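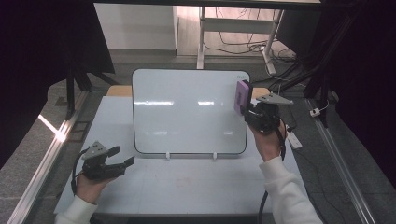

How to Get Old Marker Off a Dry-Erase Board (and Keep It Coming Clean)

If you have a whiteboard in your house, you probably also have a corner of it that hasn't been truly white in a long while. Ours had a grocery list from last October that you could still read if the light hit it right. Paper towels, cumin, birthday candles. I had wiped that list a hundred times, and every time I walked past, there were the birthday candles again!

I've cleaned a lot of boards over the years, first as a classroom aide and now at home, where we run the whole family off one (meals, chores, who has the car). So I've put everything I know in one place. It isn't hard work, and you very likely have most of what you need under the sink already.

What you'll need

A dry eraser, the felt or foam kind
Two soft cloths, microfiber if you have them, old T-shirts if you don't
A small spray bottle
Rubbing alcohol
Dish soap
A fresh dry-erase marker, black or another dark color
Newspaper or a towel to put underneath

Before you start, open a window. Alcohol is strong stuff to breathe in a small kitchen, and you want it well away from the stove and from anything with a flame. Keep it away from painted walls too, if the board is hung up. Mine comes down off its hook and goes on the table for a real cleaning, and I find I do a much better job that way than when I'm reaching up over the toaster.

Step 1. Dry wipe first

Go over the whole board with a dry eraser before you put anything wet on it. I know it's tempting to skip ahead and start spraying, but loose marker dust turns into gray soup the moment it meets liquid, and then you're chasing it from one side to the other. Start at the top and work down in straight, overlapping strokes. Press firmly and keep the eraser flat. If you scrub in circles you'll mostly move the dust around.

If your board is a light one on little feet, hold the far edge with your free hand so it doesn't go skating off.

Step 2. Write over the old marks

This one sounds silly if you've never tried it. Take your fresh marker and trace right over the old writing, covering it completely, then wipe it off within a few seconds while the ink is still wet. The solvent in the new ink loosens the old ink underneath, and very often the two come up together. My neighbor Lovely Malabanan showed me this years ago when I'd used a permanent marker on her board by mistake (I was mortified, she was lovely about it, and yes, she has heard that joke before).

Do a small patch at a time. If you trace the whole board and then go looking for your cloth, you've only given yourself more to clean.

Step 3. Alcohol for what's left

Dampen a cloth with rubbing alcohol and lay it on the stubborn spot. Let it sit for 10 seconds, then wipe in one direction. Turn the cloth to a clean side and go again. Three passes will take care of nearly anything.

Try it on a lower corner first if you don't know what your board is made of. Glass and porcelain don't mind at all. The cheaper coated boards can go dull if you use alcohol on them every day, so save it for the deep clean.

Step 4. Wash and rinse

Put two drops of dish soap in your spray bottle and fill it with warm water. Mist a cloth (the cloth, please, so water doesn't run down into the frame and swell whatever is behind it) and wipe the whole surface. Then do it again with plain water. Soap left behind makes a film, and a film is what makes the next batch of writing skip and smear.

Dry it with your second cloth and leave it alone for 40 minutes before you write on it. I use that time to wash the eraser.

Washing the eraser

A dirty eraser will undo all your good work. Felt ones can be vacuumed with the brush attachment, or knocked against the porch rail if you'd like to feel like you're back in third grade. Foam ones usually take a hand wash in cool soapy water. Squeeze, don't wring, and stand them on their side overnight. If the face has gone stiff and shiny, it's time for a new one.

What I wouldn't use

Scouring powder and the rough side of a sponge will scratch the finish, and ink settles into scratches for good. Furniture polish looks wonderful for a day and then no marker will write over it. People swear by toothpaste, and it does lift the stain, but it's a mild abrasive and I'd only use it on a board I was ready to replace anyway. Hand sanitizer is fine in a pinch if it's the plain kind with no lotion in it.

How often?

We do a dry wipe most evenings and a soap wash on Sunday, when the new dinner plan goes up. The alcohol only comes out when something has been sitting there and starts to ghost. Ink that stays up for weeks is the hardest to shift, so if you have a part of the board that never changes, like phone numbers, put it on a card and use a magnet or a bit of tape.

And if you've done every step twice and you can still see last year's calendar, the coating has probably worn through. Ours lasted a good long while before it got that way. The old one hangs in the garage now, birthday candles and all, and the kids use it to keep score at darts.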